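About Tiria Observatory

Print | E-mail

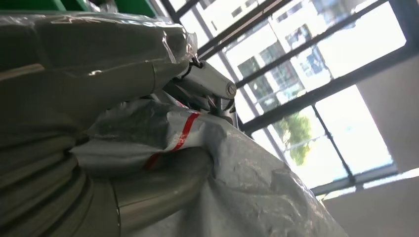

Tiria Observatory is a small private observatory on a hill outside Blackburn, run by five people who ought to be in bed. We measure the positions of asteroids and comets, time the occasional occultation and send in our results. We don't take pretty pictures of nebulae. Other people do that very well, and their Christmas cards are better than ours.

How it started

Lourenço Esteves and Bastien Maillard met in the car park of an astronomy fair, where each was trying to buy the same second-hand mount from a man who had promised it to both of them. They bought it together to end the argument. It then needed a pier, the pier needed a floor, and the floor needed a field. The field belonged to Bastien's landlord, who believed for a long time that he was letting it for sheep.

The first building was a shed with a roof that rolled off on garage door track. It rolled off beautifully. Rolling it back on took two people and a car jack, and in a wet January it took rather more than that. The present building has a motor. The car jack is still kept by the door, out of respect.

The name comes from the boat Lourenço's father used to fish from. It means nothing astronomical, and we would be grateful if visitors stopped writing to tell us what it means in other languages.

What we do

Most of our time goes on follow-up. When a survey somewhere with a large mirror and a proper budget picks up something new, it gets a handful of positions over an hour or so, and after that somebody has to find the thing again the next night before the orbit becomes a matter of opinion. We are one of the many small stations that try. It is a bit like being handed half a postcode and told the parcel is moving.

We take a run of short exposures, stack them along the expected motion and measure whatever turns up. Fainter objects need a longer run, and on those nights we get through a good deal of toast. Positions are checked by a second person before they go out. This rule was brought in after Lefteris reported a very promising object which had been discovered some time earlier, by people in general, and was a hot pixel.

We also follow a list of 300 main-belt asteroids which we think are neglected. They don't threaten anyone and they aren't going anywhere unusual, so the competition is light. Each gets a visit when it is well placed. Hậu Phùng maintains the list and decides what joins it, and she does not take bribes, although she did once accept a cake.

As for discoveries, we have 2. Both are main-belt objects of no distinction whatever and we are ridiculously proud of them. The naming question has been under discussion for years and is best not raised at dinner.

The equipment

The main telescope is a reflector that we call Mulix. It was built by Hưng La, who ground the mirror himself in a spare bedroom and still has opinions about carpet. Mulix is good, slow to cool and sulky in an east wind. There is a smaller refractor alongside for bright comets, and an old camera that lives in a biscuit tin and comes out for occultations.

Everything is run by a program called Zovell, written by Bastien. It picks the targets, points the telescope, opens the roof and, if it sees cloud, closes it again. It has a fair idea of what cloud looks like. It has also closed the roof for a passing owl, the Moon and Lourenço's hat. The manual is 771 lines long and consists mainly of warnings, several of them in capitals and one in French.

On a clear night Zovell can work through the list without us, and we can see the log from home. Somebody usually drives up anyway.

Who we are

Lourenço Esteves looks after the planning and the post. He was a surveyor, and is still suspicious of any measurement he hasn't made twice.

Bastien Maillard does the software and the apologies for the software.

Hưng La is in charge of optics, and of telling people not to touch them.

Hậu Phùng handles the orbits and the neglected list. She is the only one of us who can do the sums on paper, and has the manners not to mention it often.

Lefteris Sfakianakis measures images, writes the monthly notes and makes the coffee. The notes are excellent.

Visiting

We open to visitors on one evening a month from October to March, at 7.30 pm, cloud or no cloud. On cloudy evenings there is a talk. Lourenço has given the one about the mount so many times that regulars join in with the other man's lines.

Groups are limited to 8, which is what the warm room will hold if everybody breathes in turn. Please book by e-mail beforehand. Wear far more than you think you need, bring a red torch if you have one, and dip your headlights at the second gate – the first gate is the farmer's and he doesn't mind. Children are welcome and tend to ask the better questions.

We don't identify lights in the sky by telephone. It was Venus.

Using our data

Our positions are free for anyone to use. If you find a mistake in one, write to Hậu. If you find a mistake in the monthly notes, Lefteris would like it known that he was tired.

Print | E-mail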